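July, workshop, 7:40 a.m.

Gear check for the Drulivance trip. Objective is still the north couloir from the Warkum hut (3250 m). Vibeke wants everything bagged before lunch so Dušan can load the van.

**Ice screws.** Sorted the rack by tooth condition. Most of the Trunus screws only needed the burrs taken off. Two short ones have rolled teeth from hitting rock and won't start in the test block without heavy pressure. Filed one by hand, following the original bevel. Starts cleanly now. The other has a chipped tooth; tagged red, do not pack.

Inside bores: light oil on a rag, pushed through with a dowel, then a dry pass. Janka asked whether the oil makes cores stick. Left one screw unoiled for comparison. Mark it with blue tape on the hanger and note which clears faster at the belay.

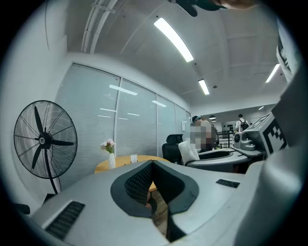
## Crampons

- Jasmina's pair: front points filed from the top edge only. No grinder. Heel lever was loose on her new boots, moved the bail to the rear holes. Fit is good.
- Ljubica's pair: anti-balling plate torn on the left forefoot. Replacement ordered from Rashidi, not here yet. She takes the spare pair if it doesn't arrive.
- Dušan's pair: center bar screw had backed out. Cleaned threads, refitted, checked again after flexing the boot.
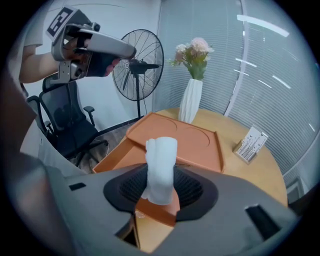 *White wad, cloth or tissue, with orange showing below it.*

## Ropes

Went over both half ropes by hand, full length. One has a soft spot 4 m from the end. Sheath is intact but the core folds flat there. Cut back 5 m and re-marked the middle. Vibeke to confirm the shorter rope still reaches the second rappel anchor on her topo. If it doesn't, we take the old pair and accept the weight.

Dry treatment on the newer rope is mostly gone after last winter. Not re-treating before this trip.
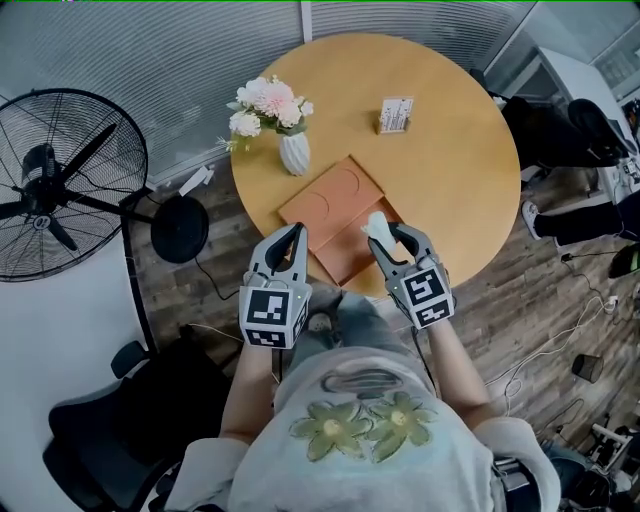
*Round table, tray and tissue.*

## Open

- Stove: flame yellow at low setting. Jet cleaned, needs a second burn test outdoors.
- Gas: last time we used 80 g per person per day melting snow. Janka to work out canisters from that.
- Ask the hut about the upper bergschrund. Jasmina has the number.
- Second tagged screw goes back to Trunus with the chip photographed.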